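Stories | Short fiction
Print this page | E-mail to a friend

The Night Bus to Grultmont

The letter from the solicitor had been on the kitchen windowsill since Wed 23 April, and Shireen Rampersad had read it enough times to know where the folds made the words hard to see. Her aunt's flat in Grultmont had to be cleared by the end of the month. The contents were hers. There was also a sum of 1,660 pounds, less costs, and a key taped to a piece of card.

She had met her aunt four times. The last time she had been eleven, and her aunt had given her a boiled egg and asked what she thought of the Prime Minister.

She took the night bus because it was cheap. It left Kurnbridge at ten and stopped everywhere. A man across the aisle ate a whole bag of satsumas and put the peel in his coat pocket. Past Plusholm the heating gave up and the driver said over the speaker that he was sorry, there was nothing he could do, there were blankets at the back if anybody wanted one. Shireen went and got one. It smelled of dog.

She slept a little and woke when the bus pulled in. It was still dark. The station café was shut and there was a cleaner mopping round the legs of the benches. She asked him for Seixas Street.

"Up the hill," he said. "Then up again."

The flat was on the third floor, number 42, though there were only nine flats in the building. The key was stiff. When the door gave, she stood on the mat for a while with her bag on her shoulder, listening to the fridge.

Somebody had been in and drawn the curtains. She opened them. The front room had a sofa, a gas fire, a bookcase with no books on the top shelf and far too many on the others, and a drop-leaf table with both leaves up. There was a coat on the back of the door. She had expected the place to be dirty and it was not. It was only full.

She began in the kitchen. She had brought a roll of bin bags and a marker pen, and she wrote KEEP on one bag and CHARITY on the next and nothing on the third. By eight o'clock the third bag was full of jars and she had put nothing at all in the first. Her aunt had kept lids without pans and pans without lids. She had kept string. She had kept the instruction book for a washing machine that was older than Shireen and no longer in the flat.

At the back of the cupboard over the sink, behind the good plates, was the duck.

She knew it straight away. She had not thought of it for thirty years and could not have told anyone it existed, but when her hand closed on it she knew what the beak would feel like before she felt it. She took it down and put it on the worktop and sat on the kitchen stool.

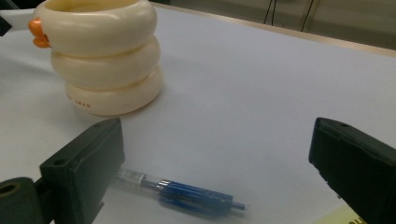

The duck, cream with an orange beak.

The boiled egg came back then, and the rest of the visit behind it. She had been wearing a yellow dress that was tight under the arms. Her mother and her aunt had gone into the front room and shut the door, and she had been left at the table with the egg and the duck. She had talked to the duck. She had told it that she did not want to come here again, and that her mother had cried on the bus. Then she had looked up and seen her aunt in the doorway, with a tea towel in her hand, and had no idea how long she had been there.

That was when her aunt had asked about the Prime Minister.

"I don't know," Shireen had said.

"No," said her aunt. "Neither do I." And she had taken the plate away and rinsed it.

They had gone home early. Her mother did not say what the row had been about, that day or any other, and after a time Shireen stopped asking. There were cards at Christmas with a name in them and no message. When her mother died, her aunt sent flowers but did not come.

There was a knock. Shireen got up too fast and caught her hip on the drawer.

The woman on the landing was small and wore a man's cardigan. She held a saucepan with a lid on it.

"You're the niece," she said. "I'm across the way. I heard the tap. It's only soup, but you'll want something, there's nothing in there but tins. I drew the curtains, I hope that was all right. I didn't like people looking in."

"We're on the third floor," said Shireen.

"There's people opposite."

She came in without being asked and put the saucepan on the stove and lit the ring with a match. She knew where the matches were. She looked at the three bin bags and read what was written on them, and then she looked at the worktop.

"Oh, you found him," she said.

"Did she use it for anything?"

"Pens. Then buttons. Then one winter the handle came off the jug and she had her milk in it." The woman stirred the soup. "It was bought for a baby, I know that much. It was your mother's baby, the first one. Before you."

Shireen said nothing. The gas hissed under the pan.

"You didn't know," said the woman.

"No."

"Well, I've said it now." She turned the ring down. "A boy. He lived for 2 days. Your mother was nineteen and she was living here, in this flat, on that sofa. Your aunt did all of it, the hospital and the forms. She paid for the plot. It was 500 pounds, with the stone, and that was a great deal then. And your mother never forgave her for it."

"For paying?"

"For being there, I should think. I don't know, love. I only had the one side."

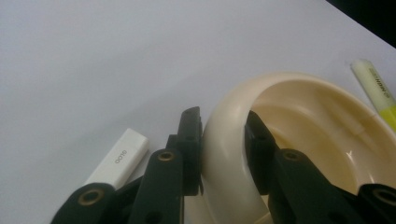 She found two bowls and wiped them out with the end of her sleeve. They ate standing up, the woman by the window and Shireen by the fridge. It was lentil, with too much pepper. Down in the street a van was reversing and a boy was shouting directions at it, left, left, no, your other left.

"Where is he?" Shireen said.

"St Anne's. It's ten minutes. You go out at the back by the bins and follow the wall." The woman put her bowl in the sink. "She went on Sundays. I went with her when her knees got bad. I've been on my own since, but I don't always remember to take the scissors for the grass."

When she had gone, Shireen washed both bowls and the saucepan and dried them. She went through the cutlery drawer. She went through the bedroom, which took until the middle of the afternoon, and filled nine bags for the charity shop and four for the tip. In the bedside cabinet were a torch, a hymn book, indigestion tablets and a school photograph of herself with her front teeth missing. She had never sent it. Her mother must have. She turned it over, and on the back in her mother's writing it said Shireen, 7, and then, underneath, Likes swimming.

She sat on the bed with that for some time.

The man from the council rang at four about the sofa. He could take it in the morning but he could not take the fire, the fire would have to be disconnected by somebody with a certificate. She wrote down a number. He asked if there were any stairs and she said there were, three floors of them, and he breathed out through his nose and said he would bring his brother.

After that she put her coat on. She looked for scissors and found them on a hook inside the pantry door, big ones with a loop of string through the handle. She wrapped them in a tea towel and put them in her bag. She got as far as the landing, went back in, took the duck off the worktop and stood holding it. Then she set it down again where it had been.

The wall was longer than ten minutes. It went along behind a school and a garage and a row of allotments where a man was burning something in a drum. St Anne's had a gate that did not shut. She walked up and down the rows reading names, and it was nearly five before she found the right one, low down beside a holly, with the grass grown up in front of the letters.

It had a first name on it. She had not thought there would be one. She said it out loud to hear how it went with the surname.

She knelt on the tea towel and cut the grass. The scissors were blunt and she had to hold each tuft tight with her other hand. It came on to rain, lightly, and she finished the front and did the two sides and then, as she was down there, the edge of the next grave along, which belonged to a Mr Pole and his wife.

The light was on across the landing when she got back. She knocked.

"I'm staying until Friday," she said. "There's the fire to sort out. Do you want any of her plates?"

"I've got plates," said the woman. "I'd have the bookcase, if it's going."

"It's heavy."

"There's two of us."

They took the books out and piled them in the hall. The bookcase would not go through the door upright, so they laid it on its back and pushed it across the landing on the bath mat, stopping twice for the woman to get her breath. It left a long pale scrape on the lino. They stood it in the other flat, between the window and the television, and it was slightly too wide, and covered the plug.

Shireen went back for her bag of things to keep. She put in the photograph and the scissors. She wrapped the duck in the yellow pages of an old newspaper and laid it on top, and wrote the train times on her hand.

Filed under: Stories, Family
Print this page | E-mail to a friend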